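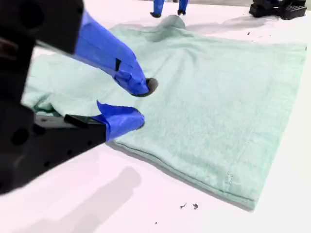

The Green One

My aunt left me the guesthouse in Nollmont, and with it 11 towels, a boiler with opinions, and a guest book with 1,396 names in it. I know the number because she wrote it inside the back cover, in pencil, the winter she closed up.

I'd planned to sell. Everybody told me to sell! But you can't sell a house with the linen closet still full, or at least I couldn't, so I started there. I'd take out a towel, spread it flat on the big table, smooth the wrinkles with my hand, fold it in thirds the way she taught me (long sides first, always) and put it in the box for Ernau, where the animal shelter takes anything that soaks up water.

The white ones went fast. Then the brown ones, which I'd hated since I was 5. And then I pulled out the mint green one, and I just sort of stood there with it over my arm like a waiter.

It was the biggest of the lot and still a bit fuzzy. She used to hang it on the line by itself on the morning of the last ferry in March, so the crew would know there was soup. That was the whole signal. No phone call, no sign on the gate, only a green towel flapping away over the cabbages, and pretty soon there'd be boots all down the hallway and someone asking if she had any of the Keltov mustard left.

So I laid it out on the table. I smoothed it. I pinched up one corner to start the fold and let it go again. I made coffee, came back, pinched the same corner. The light had moved and the color had gone paler, almost like sea glass, and I thought, well, the shelter has ten towels coming, those dogs will be fine.

The box went off to Ernau that afternoon. I went down to the cellar and found 2 onions and the good pot, and then I walked out back to see whether the line would still hold a pin.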